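Section 4. Setting Up the Work Surface and Cleaning Small Square Frames

This section covers the small square frames in the Cumel range: the 45 mm, 64 mm and 105 mm sizes. Larger frames are covered in Section 5. If your frame has a hanging bar or a hinged back, read Section 6 before you start.

4.1 Before you begin

You will need:

A flat board, larger than the cover sheet by at least a finger's width on one side
One white cover sheet
Two lint-free cloths, one for damp work and one for dry
A soft brush, 1/2 inch or narrower
Distilled water in a small dish
Furniture wax, clear (Prudham No. 727 or any wax without silicone)
Cotton swabs

Wash and dry your hands. Take off rings, bracelets and watches, and roll your sleeves above the elbow. Cuffs catch on the corners of the smaller frames and can drag them off the board.

Note: Do not use paper towels on the center panel. They leave fibers in the groove between the wood and the panel, and the fibers are hard to get out once wax has been applied.

4.2 Laying the cover sheet

1. Wipe the board with a dry cloth and check it for grit. Run your palm over it in both directions.

2. Set the board on a table where it does not rock. If it rocks, fold a piece of card and put it under the low corner.

3. Lay the white sheet on the board. Leave a strip of bare board showing along the far edge. You will use this strip to check that the sheet has not shifted.

4. Smooth the sheet from the center outward. A small ripple near the edges is fine. A ripple in the working area is not, as the frame will tip when you press on it.

5. Tape the two near corners only. Leave the far corners free so the sheet can be lifted and shaken out between frames.

Replace the sheet when it shows wax marks. A used sheet can be turned over once. After that, keep it for Section 7 (staining) or throw it out.

4.3 Lighting

Use one cool lamp from above. A warm lamp from the side can stay on while you work, but turn it off when you check the wood color. Warm light makes orange and red woods look darker than they are, and you may add wax where none is needed.

Reflections on the panel are normal. To tell a reflection from a smear, tilt the frame a little. A reflection moves and a smear stays where it is.

4.4 Cleaning the wood

1. Put the frame face up on the sheet, near the middle.

2. Brush the border from the inside edge to the outside edge. Do all four sides, then brush the corners separately.

3. Turn the frame over and brush the back in the same way.

4. Dampen the first cloth with distilled water and wring it out well. It should not leave a wet mark on the back of your hand.

5. Wipe along the grain, one side at a time. Do not wipe across the corner joints.

6. Dry each side with the second cloth before going on to the next.

Caution: Water in a corner joint will swell the wood and open the joint. If a joint gets wet, stand the frame on that corner against a block and leave it overnight. Do not use a hair dryer.

Frames from the older Skustthorpe batches have a thinner finish than current ones. On these, skip steps 4 to 6 and use the brush only. The batch name is on the card in the box.

4.5 Cleaning the center panel

1. Blow loose dust off the panel, or use the clean brush.

2. Dampen one end of a cotton swab. Start in a corner and work along the groove where the panel meets the wood. Change swabs at each corner.

3. Wipe the middle of the panel with the dry cloth in straight strokes. Light pressure is enough. The panel is held by the groove alone and will pop out if you press hard from behind.

4. Repeat on the back.

If a mark stays after two passes, leave it. Some panels have streaks in the material and no amount of rubbing will shift them.

4.6 Lifting and checking the frame

Check each frame before waxing. Always hold it by opposite outer edges of the wood, with the panel untouched.

1. Take hold of the left and right outer edges, midway along each side.

2. Raise the frame just clear of the sheet. There is no need to go higher, and a short drop onto the sheet does little harm.

3. Look across the panel for lint and smears.

4. Look at the border for dull patches. These are the places that need wax.

5. Lower the frame straight down. Do not slide it.
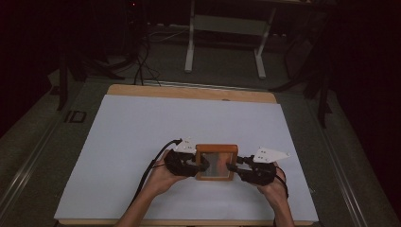 Figure 4-1. Small square frame held by its left and right outer edges, just above the cover sheet.

If the frame feels loose or clicks when you hold it, stop. One of the joints has opened. Put the frame aside and see Section 9, Repairs.

4.7 Waxing

1. Put a small amount of wax on a clean part of the dry cloth. For the 45 mm frame, an amount the size of a grain of rice does all four sides.

2. Rub it into the border along the grain. Keep it 1/16 inch away from the panel.

3. Wait 45 minutes.

4. Buff with a clean part of the cloth until it no longer drags.

5. Repeat the check in 4.6.

Wax on the panel can be taken off with a dry swab if you get to it right away. Once it has set, use the Rampersad panel cleaner and follow the directions on the bottle.

4.8 Putting away

Let waxed frames stand for one night before boxing them. Store them on edge with a sheet of plain tissue between each pair – no newspaper, as the ink comes off on the wax. Keep the box out of direct sun.

Shake out the cover sheet, wipe the board and let both dry flat. Wash the damp cloth without fabric softener.

Clean frames on display twice a year. Boxed frames need it only when they come out.

Changes to this section (June): the drying time in 4.7 is now 45 minutes for all sizes, and the caution on corner joints has been moved to 4.4. Section revised by Pravesh Pillay.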